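Textbooks » Workshop Practice » Setup and Upkeep

Chapter 3
Looking After a Hand-Held Gripper

I learned gripper upkeep the slow way, by ignoring it. My first Wornex unit went through more than 2,000 grasps before I so much as wiped the fingers, and by then it was dropping every collar I gave it. So we'll start with the dull stuff – wiping, checking, tightening – and get to calibration later on. 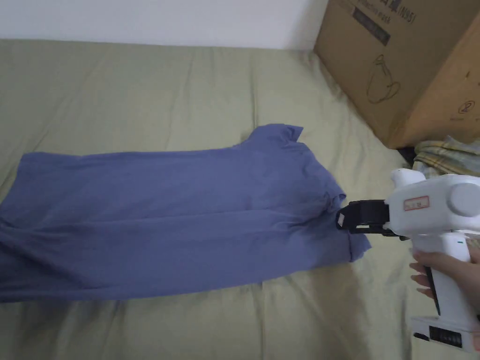 Cloth is my favorite test load, and I'd use it after every service. A block of wood will forgive a worn pad, but a shirt won't! Lay one out flat, take it by the collar end with your hand wrapped right around the handle, and glance at the little green light near the top of the handle while you're there. Then let go and do it again, slowly, feeling for any drag in the jaw.

Next come the pivots. Close the fingers until the tips meet and check each screw with the small driver from the kit (don't lean on it, I've stripped 2 that way). If the tips meet off-center, go back to the pivots before you touch any settings.
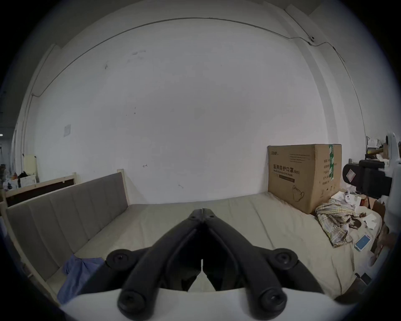 Blagoje Kolev read a draft of this chapter and objected that I'd put the screws too early: he cleans the joints first, always, and says grit has fooled him into overtightening. Fair enough – try it his way on your second unit.

Related chapters
Finger Pads and When to Swap Them
Calibrating the Udholm Stand
Keeping a Service Log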